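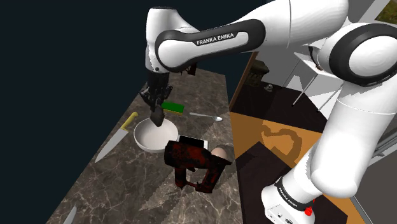 Bowl pick in the simulated kitchen, Franka Emika arm, gripper lowered into the dish.

Mulonska Teach Kit
Hand guiding and remote demonstration for single-arm cells
Sold and supported by Pelberg

We sell this kit and we still talk a fair number of callers out of it. Showing a robot a task is a good way to get a motion into it quickly. It's a poor way to get a task done all day by a robot that has seen it twice. If you came here from a video in which someone waves an arm through a job once and goes home, please read the limits section before the price.

What the kit does

Mulonska records a person moving a robot arm and opening or closing its gripper. You can do this in two ways.

By hand. Hold the arm near the wrist, press the enable button, and push it where you want it to go. Best for slow moves with one contact, such as setting a lid down or lining up a part with a slot. Your own arm gets in the way of the cameras, and heavy arms make people push in jerks. Those jerks are in the recording.

By remote. Sit at the desk with the hand controller and drive the arm from there, either the real one or a simulated one. The view stays clear and your shoulders last longer. You lose the feel of contact, and most new operators press too hard for the first day or so. The controller buzzes on contact. We don't think the buzz tells you much.

Practice scenes

The kit comes with six simulated scenes. The kitchen counter is the one people open first. It has the bowl, a sponge, a spoon, a chef's knife with a yellow handle, an egg, and a power drill with a phone leaning on it. The mix is meant to be awkward. A wide bowl has to be gripped by the rim, a spoon lies flat and gives the fingers almost nothing, and a drill on its side has several grips that look fine until you lift.

An egg in simulation won't teach anyone how hard to squeeze an egg. Use the scenes to learn the controller, to sort out camera placement, and to find out whether your operators can stand doing this for a whole afternoon. Don't use them to promise your boss a date.

What is in the box

Hand controller with stand
Wrist enable button and cable, 2 m
Two wrist straps, left and right
Recording software, one seat
Six practice scenes
Printed setup guide

The robot arm, gripper, cameras and computer are not included. Ask us for the current list of supported arms. "Should work" is not on that list, and we won't put it in a quote.

How many demonstrations you will need

More than you hope. For a single pick from a fixed spot, plan on about 100 clean ones. If the object moves around the counter, plan on 300 and then look at which positions fail. Those are our own planning numbers, drawn from customer work, and your parts may be worse.

Clean means one steady attempt with no fumbling. Recordings where the operator misses, backs off and tries again can be useful, but label them. The software has a tag for it. Most sites forget to use the tag for the first week and then can't tell the two kinds apart.

Limits

The recorder does not know what you meant. If every demonstration starts with the bowl in the same place, you may well get a robot that goes to that place, bowl or no bowl.

Skill learned in simulation drops when you move to a real arm. How far it drops depends on the surface, the lighting and the object – we have stopped guessing over the phone.

There is no safety function in this kit. The enable button controls recording and hand guiding only. Your emergency stop and your risk assessment stay exactly as they were.

Two operators will show the same task two ways. Pick one way and write it down.

From people who use it

"Remote driving took my team a week to get decent at. The hand guiding took an hour, but we threw out most of what we recorded that way." – Zuweira Alhassan, Navarrete

"I'd buy the controller again. I would not pay for the second software seat." – Elīna Vanags, Flirnance

Trial and ordering

We lend the kit for two weeks, with one remote session to get you started. Bring a real task to that session and the person who will be doing the demonstrations, even if that isn't the person signing the order. Olaia Collado handles loans and will ask for photos of the part and of your bench. If she thinks a fixture and a plain taught path would do the job for less, she'll tell you so.

Loan kits are booked through December. Orders ship with the right-hand strap fitted; the left is in the lid pocket.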